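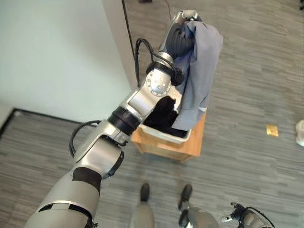

Drasberg data collection – weekly meeting, November
Minutes (rough, typed during the meeting, please fix anything wrong before Eder sees them)

Present: collection team, labeling, one from training. Welwood on the phone, dropped off halfway and did not come back.

1. Last minutes
Approved. One correction: the glove test was put off, not cancelled.

2. Where we are
1,613 episodes recorded on the cloth task so far. Labeling has passed more than 1,000 of them. Rest is either waiting or marked for a second look. Backlog is mostly from the week the labeling tool kept logging people out. Labeling asks that nobody re-upload an episode under a new name to get it seen faster, it makes doubles and the doubles have to be found by hand.

3. Cloth task
Long talk on this one. Task text still says "pick up the cloth and put it in the bin". Operators are reading it differently. Some let go as soon as the cloth is over the bin, some lower it until it touches, a few push it down afterwards. Training says the mix is hurting, the policy hovers and doesn't release.
Agreed: lower until the bottom of the cloth is inside the rim, then open. No pushing down. If a corner ends up over the edge, leave it and tag the episode "partial". Do not fix it and then tag it good.
Asked whether partials get thrown out. No – kept, but held apart from the main set. Training wants them later for the success checker.

Also agreed to record more with something already in the bin. Nearly all the early episodes start with an empty one. Dark items on the bottom, lighter on top, and the other way round too. Training wants 125 of these before the next run. Operators think that's fine if the batteries hold.

Start pose: second arm down at the side, always. Several episodes have it starting half raised and then drifting.

4. Head camera
View is OK for the bin but when the arm reaches across it hides part of the rim. Talked about moving the bin further out vs. tilting the head. Tilting changes every episode after that, so no. Will try shifting the bin a little per session and writing the spot in the session sheet. Welwood had an opinion on this but the line went, will ask again.

Cable loops on the arms: keep checking them before each session. Somebody asked if they need to be tied closer. Not today, wrist needs the slack for the full turn. Hardware to look at clips.

5. Variety
Training says too much of the same. Wants different floors, different heights, different light. Height is easy, swap the furniture under the bin. Floors less so, we have the rooms we have. Eder has offered a room with hard flooring but only after 4 pm and the network there is bad. Would have to record to local disk and copy over next morning. Try it for one session and see.
Fabric: need more thick stuff (towels, sweatshirts). Thin T-shirts are overdone. Bring from home is OK if clean and no logos.

6. Labeling rules
"Grasp" starts when the fingers close on cloth, not when they first touch it. This was already the rule, aparently not written anywhere. Now is.
Failed first grabs stay in. Don't trim them. If the operator drops it and recovers, one episode, tag "regrasp".
Labeling wants 2 people on anything tagged "regrasp" until they agree most of the time. OK'd, review in a month.

7. Oro
Version we have crashes when the disk is nearly full and takes the open episode with it. New version is suposed to warn first. Not installing mid-week. Until then check free space at lunch and at end of day.
Question on whether Oro time stamps line up with the gripper log. Looks a little off on long sessions. Training to send two bad cases.

8. Other
Operator breaks – the headset is giving people neck pain by late afternoon. Sessions go down to 40 minutes from next week, swap after each.
Please stop leaving chargers in the walkway.

Actions
Collection: rewrite cloth task text, print it, tape by the operator seat. Start on the non-empty bin episodes.
Labeling: write up the grasp and regrasp rules, clear doubles.
Training: time stamp cases. List of heights they want.
Hardware: cable clips, spare battery.
Everyone: thick fabric.

Welwood to be called re: bin position. Next meeting same time, small room, the big one is taken.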